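The Fitted Sheet Has Won Again

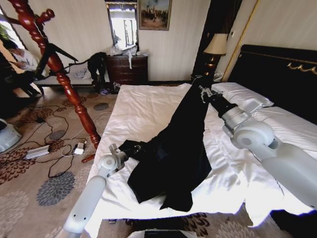
Our September column on sheets brought in 400 letters, most of them angry. It seems that people will forgive a newsletter for getting an election date wrong, but tell them to iron a pillowcase and they reach for the good stationery.

Ingeborg Riedl of Zatcombe writes that she has never folded a fitted sheet in her life and doesn't plan to start. She rolls hers into a ball and shuts the closet door fast. We tried her method at home and can report that it takes four seconds, plus a minute to get the door closed.

Several of you asked about thread count. Anything past 400 is mostly bragging. I once paid for 1,000 and slept exactly as badly as before, only with less money.

As for how often to wash them, every week is the proper answer. The answers you sent in were more creative, and we won't be printing the one from the gentleman who goes by the seasons.

Next month: towels, and who keeps taking the big one.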